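Skunditz two-finger gripper kit with wrist camera
Reviewed by Dymphna McGrath, 24/06/2024

I've wanted to get my hands on the Skunditz kit since Kwok started stocking it, and I finally caved and bought one. It goes for $2,056 with the wrist camera, the cable set and two pairs of fingers in the box. Mine went on the arm we use at Tastora for moving trays and bins, so that's mostly what I'm going to talk about!

Mounting was easy. Four bolts, one cable, and the setup page came up in the browser before I'd found somewhere to put my coffee. The manual is thin (really thin), but the drawings are good and I only got stuck once, on the camera address, which you have to type in by hand.

I went with the black fingers. They're matte, so you don't get your own gripper glaring back at you in the camera view, and the tips are blunt enough that I don't worry about them around molded parts. Shiny white stuff is the hard test for any little camera like this one, and we handle a lot of it.

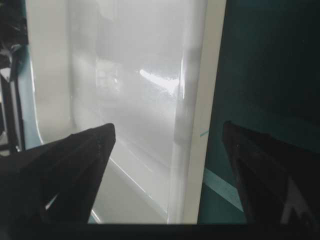
Wrist camera view, gripper open, close in on glossy white.

You do lose a fair bit of the picture to the fingers themselves. I was grumpy about that for a day or so, then got used to it, and I'd much rather see both tips than guess where they are. Exposure is automatic out of the box. You can lock it under Camera > Advanced, and I'd do that early if your lights are as strong as ours.

My old Rirby gripper had a wider view but sat so far back on the wrist that I was forever nudging it by feel. Rims were the worst for that.

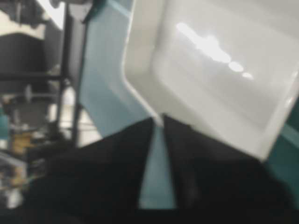
The focus is set for close work, so shelves and anything else farther back go soft. Fine by me, but if you were hoping to read labels across the room you'll want a second camera up on a post.

Gripes? The cable clip is flimsy and I've already swapped mine for a zip tie. The finger screws are a tiny hex size that I didn't own. And Kwok tells me spare fingers won't be back in stock until August, so order a set up front if you can.

I'm giving it 4 out of 5. I'd buy it again, clip and all.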